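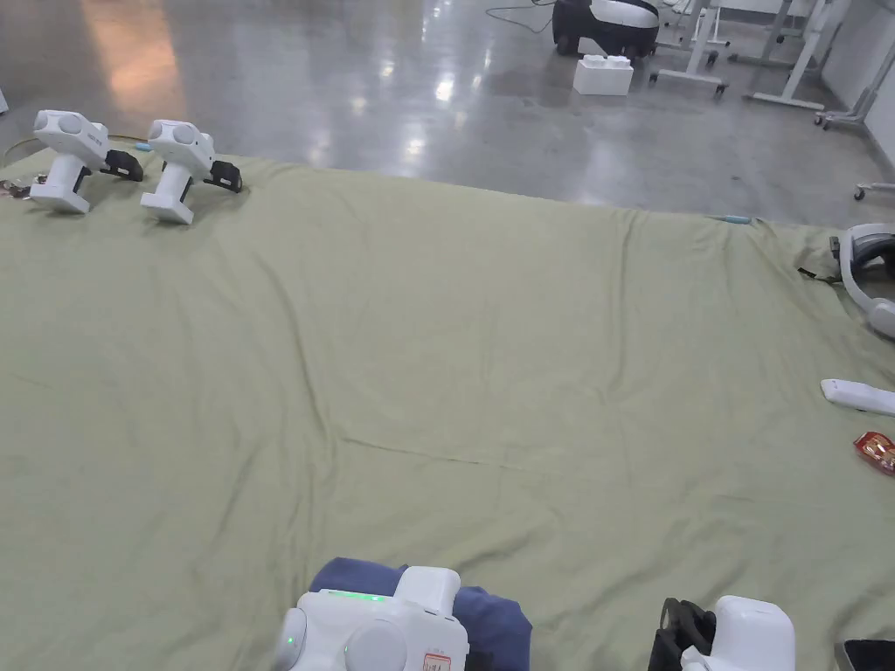
Can you live in a small town without a car? For most of a normal week you can, as long as you have a decent bike, one bus you trust and a friend with a truck.

I sold mine last June and people keep asking how it's going, so, a thread.

2/ I live in Ultcombe. One grocery store, one pharmacy, a hardware place that closes at 5, and hills in every direction you'd ever want to go. The car was a hand-me-down that needed brakes AND a timing belt. The quote was $2,083. I laughed, then I went home and looked up bus schedules.

3/ The bus is the 46. It gets me to work in 19 minutes, which is slower than driving but I get to read! I've finished more books this year than in the last five put together. If you miss the 6 pm one you're waiting an hour, and yes, I've missed it plenty. Bring a snack.

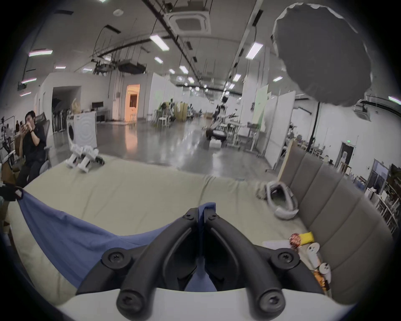

Blue cloth on a cream cushion.

4/ The bike is a used Usmani with a rack on the back. My odometer says 694 miles so far, nearly all of it groceries and the library. I thought I'd hate the hill on the way home and I still do, but now I hate it in a higher gear.

5/ Things I got wrong: cheap panniers (the clips snapped with a gallon of milk in there — a sad afternoon). No fenders until November. Thinking a backpack was fine for potatoes. Buying one big weekly shop like I still had a trunk. Now I go three times a week and grab whatever fits,
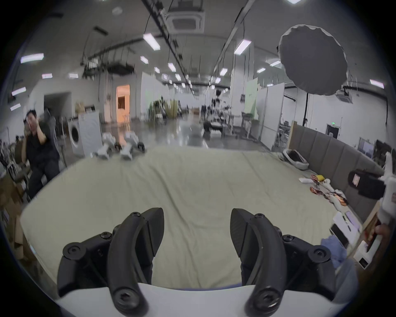

and I throw out way less food that way. The lettuce gets eaten! I also know the cashiers by name now, and one of them tips me off when the good bread gets marked down.

6/ Winter is the real test. I bought Prulance overmitts that go right over the handlebars and look ridiculous, and my hands have been warm ever since. On ice I don't ride, period. I take the bus or I walk or I stay in and make soup.

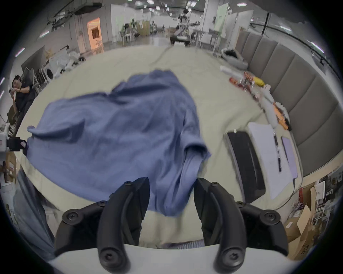
7/ Big stuff: my friend Ulises Ccori has a truck and will haul anything for the price of tacos. When he's away I rent a van from Kukitz for the half day. Book early around the end of the month, everybody's moving.

8/ What I do miss: late movies, and spontaneous trips to the lake. The lake one stings. If anybody out here has figured out a way to get a kayak up a hill with a bicycle, my replies are open — send pictures of your trailer.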